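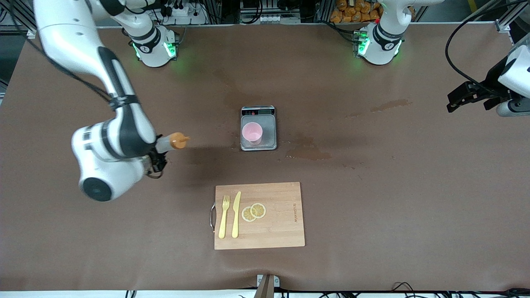 Chapter 8
Teaching by Demonstration

A pouring task is easy to show and hard to write down. How far to tip the bottle, how hard to squeeze and when to stop all depend on one another. In this chapter a person supplies those answers by moving the robot.

We cover two methods. In hand guiding, the operator holds the arm and leads it through the motion. In remote control, the operator works a separate set of handles and the arms follow. Both record joint positions and gripper commands 20 times per second.

The exercises use the Luston pouring set, which has 93 demonstrations. Read Section 8.1 before you start recording.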